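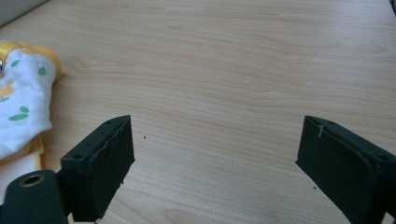
Zernadeo support
Ticket: Save corrupts after the Yang bridge
Status: Open (again)
Platform: PC, version 1.17

Opened by player

I'm 128 hours into Zernadeo and the game has decided I live on a bridge now. Every time I cross to the Yang side and let it autosave, the next load puts me back in the middle of the bridge with no weapons, no horse and a quest marker pointing straight down into the river. I have followed the marker. I drowned. The marker stayed where it was.

Manual saves made on the bridge do the same. Manual saves made before the bridge are fine, so I can play any part of the game I've already finished.

Tried so far:
Restarted the game. No change.
Restarted the PC. No change.
Verified files. It found 2 broken ones, replaced them and looked very pleased. No change.
Turned off cloud saves. The bridge is stored locally too, it seems.

Reply from Stimeo support

Thank you for getting in touch, and sorry for the trouble. Please could you try reinstalling the game and let us know whether that helps? Please also confirm whether you are using any mods.

Player

Reinstalled. It took most of the evening and I am on the bridge.

One mod, which makes the rain quieter. I've removed it. I am on the bridge and the rain is loud.

Reply from Stimeo support

Thank you for confirming. We've passed your save to the team. Could you tell us whether you spoke to the ferryman at Neria before crossing, and whether you still had his lantern in your pack?

Player

Yes to both. He gave me the lantern in the first hour and it can't be sold, dropped or, as far as I can tell, lit. I assumed it was a metaphor.

Reply from Stimeo support

That matches what we're seeing. The lantern tells the game you are still travelling with the ferryman, so it loads you at the last crossing and hides your gear. As a workaround:

Load a save from before the bridge.
Go back to Neria and stand on the jetty until 17:00 game time.
Speak to the ferryman and choose "I've changed my mind".
Check the lantern has left your pack.
Save by hand, then cross.

We've marked this ticket as solved.

Player

Reopening. The workaround got me over the bridge with my sword and my clothes, so thank you — I mean that. The horse is still missing. When I whistle I can hear it, faintly, from under the water.

Save and log attached. Happy to test a patch if there's one going.

Reply from Stimeo support

Thank you, we've been able to reproduce the horse. It has been added to the known issues list for the October update. Please don't whistle more than twice in the same spot for now, as each whistle adds another horse.

Player

How many is too many? Asking with the game paused.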